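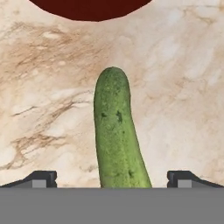
Cucumber practice in the simulator, seen from the wrist camera. I love the marble.

So the budget is done! Or done enough that I sent it to Aileen Dizon on Monday and she hasn't sent it back yet, and I'm counting that as a win.

For anyone new, I'm putting together a small robot arm setup for kitchen-type jobs. Picking up vegetables, moving them to a plate, putting them down without bruising them. Aileen and I share a workshop in Corkby, and she's the one who can wire things. I'm the one with the spreadsheet.

My first plan was to buy everything at once. Arm, gripper, wrist camera, a good solid table, the lot. Then I spent a few evenings in the simulator and the shopping list changed completely. I had the fancy gripper from Rätsep at the top, the one with three fingers and a price that made me close the laptop. But most of what I want to pick up is long and roundish (cucumbers, zucchini, carrots, the odd banana), and a plain two-finger gripper with little flat pads is a very reasonable place to start. That one change freed up $597, and I've been grinning about it all week.

Where the money is going now:

Gripper, two-finger, secondhand from Hirkero: $179. It comes with one set of pads.
Spare pads: $22 a pair. I'm getting two pairs, and I want to try a softer kind too if I can find one in the right size.
Wrist camera mount: $41. I could print one, but Aileen has seen my prints.
Arm: still waiting on the quote from Stirkamville. They said June. I have an upper limit in my head and I'm not typing it here in case they read this!

The table is off the list for now. We have a heavy old bench that doesn't wobble, and I'd love to put the money toward a better power supply — the one part I keep hearing people wish they had spent more on.

I also added a line called "groceries" and I'm serious about it. Simulated cucumbers are free and you can squash as many as you like, but once the real arm is here we'll be going through actual produce, and I'd like to know what that costs per month before I start. (There will be a lot of salad. If you live nearby, bring a bowl.)

One thing I would do earlier next time is measure the widest thing I want to grab and check that against the gripper's full opening. I had been looking at weight limits and hardly thought about width at all. A fat cucumber needs more room than you'd think, especially if the arm comes in a little off to one side.

Next up is getting the Hirkero order in and clearing the bench, which currently holds Aileen's radio parts and half a bicycle. I'll post the arm quote when it comes.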